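Home | Agendas | Minutes | Notices | Contact
Print this page | E-mail this page

Eynon Worktop Layout Group
Minutes of the meeting held 2018-08-30, Vekville office, Room 12

1. Minutes of the previous meeting

Accepted with one correction. Under item 4, "Clekport shelf" should read "Clekport cabinet."

2. Matters arising

The replacement label stock was received and stored with the other consumables. The old stock is to be used up on internal bins only. The request to Hondesine for a second sample of the matte surface is still open. No reply has been received to reference 1161.

3. Power and cable items

The group reviewed the layout of small electrical items on the marble-patterned top. The set consists of colored plugs, power strips, bundled cables and containers. It was agreed that the plugs stay in the set at their present size. A proposal to replace them with larger ones was not supported. 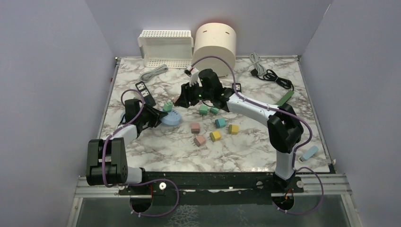
Item 3. Plugs, power strips and cables on the marble-patterned top; pale green plug at the light blue strip.

The following points were recorded:

- Cables are to be bundled before they go on the table. Unbundled cables return to the bin.
- Plugs are listed by color on the layout sheet. The sheet does not yet distinguish pale green from green, and will be revised.
- Containers are to be listed on the same sheet as the items — a separate container sheet is withdrawn.
- Power strips on the table are not to be connected to the building supply at any time.

There was discussion of whether the strips should lie parallel to the back wall. Opinions differed. The item was held over to November, and until then either placement is acceptable provided the sheet records which was used.

4. Surface

The marble pattern was compared with the plain gray sample. Small pale items were judged harder to pick out against the veining, mainly at the time of putting away. Against this, the plain sample marked easily during cleaning. Decision: keep the marble pattern. The plain gray sample goes back to Clekport under order 605.

Cleaning is by damp cloth only. Solvent wipes are to be removed from the room.

5. Foam cubes and small shapes

The foam cubes share the tabletop with a flat, round, light blue disc. Pink and green cubes are both in use. It was agreed that the disc will be entered on the sheet as a separate line, as it had been grouped with the cubes in error. Cubes with torn corners are to be discarded and replaced from the spare bag — mixed foam grades are acceptable if the size matches.

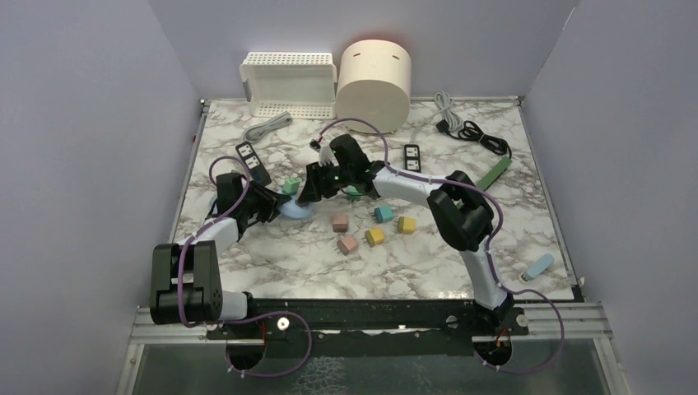
6. Storage

Power items and foam items will go in separate bins in the Clekport cabinet, power items on the lower shelf. Bin lids are to carry the layout sheet number. The 2 unlabeled bins on the top shelf are to be emptied and labeled before the next meeting.

7. Actions

Revise layout sheet, plug colors and disc line: open.
Return gray sample, order 605: open.
Repeat request to Hondesine, reference 1161: open.
Label bins: open.

8. Next meeting

November, same room. Strip placement to be taken as the first item.

Print this page | E-mail this page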